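Print this page | E-mail this page

Caring for Old Letters and Books of Verse at Home
Household Advice from the Hladun Reading Room

Many households keep a bundle of love letters, a schoolbook full of copied poems, or a volume of sonnets with a name written inside the cover. Such items seldom need professional treatment. They do need a steady place to live and a small amount of attention each year. The following advice is drawn from the Reading Room's November household session and applies to ordinary paper from the last two centuries.

Choosing a place

Select a closet or cabinet on an inside wall of a living area. Attics and basements should be avoided, as both pass through wide changes in temperature and dampness over a single season. The shelf should stand clear of radiators, heating vents and water pipes. A bedroom closet is usually the best choice in a small apartment.

Handling

Hands should be washed and fully dried before any letter is opened. Cotton gloves are not advised for paper. They dull the sense of touch, and brittle corners catch in the weave. Clear the table of drinks and pens, and keep a soft pencil at hand for notes.

Letters that have been folded for many years should be opened slowly, one fold at a time. If a sheet resists, leave it folded and return it to its envelope. A letter should never be ironed or steamed.

Removing clips and ribbons

Steel paper clips rust and leave a brown mark that cannot be washed out. Slide a strip of stiff plastic film under each side of the clip, then lift the clip away from the paper. Rubber bands that have hardened should be cut and allowed to fall free. Fragments stuck to the page may be left for a conservator.

Ribbons present a different difficulty, for they often matter to the family as much as the letters do. A ribbon may be kept in the same box, in its own small envelope, with a note stating which letters it held. Dyed ribbon should not lie directly on paper – red and purple dyes in particular will travel in damp weather. 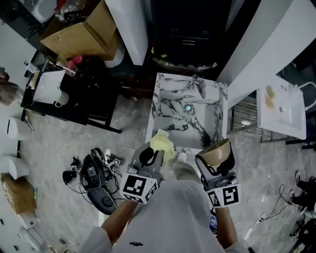
Should pressed flowers be left between the pages of a book of poems?

Pressed flowers should be moved to a folded sheet of unbuffered acid-free tissue and stored beside the book. Plant matter stains the facing pages and may attract insects. Write the page number on the outside of the tissue in pencil, so that the flower can always be matched to the poem it marked.

Boxes and folders

Letters are best stored flat in acid-free folders, with no more than 20 sheets to a folder. Folders then go into a lidded box of the right size. An overfull box bends the edges, and a half-empty one allows the contents to slump. Fill any spare room with crumpled acid-free tissue.

Envelopes should be kept. The postmark is frequently the only evidence of date, as many correspondents wrote no more than "Sunday night" at the head of a page. Place each envelope directly behind its letter.

Small books of verse should stand upright between neighbors of similar height. Large or heavy volumes should lie flat. When taking a book down, push back the volumes on either side and grasp it by the middle of the spine.

Making a reading copy

Any letter that is read aloud at anniversaries or weddings should be copied, and the copy used in place of the original. A photograph taken by indirect daylight, without flash, is sufficient. The Reading Room also recommends a typed transcript. Spelling and punctuation should be left as the writer set them down, and doubtful words placed in square brackets.

Number each letter lightly in pencil on the back, in the lower corner, and enter the same number in a list with the writer, the recipient and the opening words. The Clanberg letters, a courtship correspondence of 323 items, were listed in this manner over one winter in sessions of 30 minutes.

Framing a poem

Display a copy wherever possible. Ink fades under daylight even behind coated glass, and the loss is permanent.

Comments (3)

Antonina Chornovol
Thank you for the note on ribbons. My grandmother's letters were tied in dark red and the top envelope is stained pink right across the address. I have now separated them.

Landance reader
What about sticky tape? Someone mended my father's copy of the sonnets with it and it has gone yellow.

Ivan Kostiuk
To the reader above – please leave it in place. Pulling the tape lifts the surface of the paper, print included. A book conservator can remove it, and it is worth asking for a price before deciding.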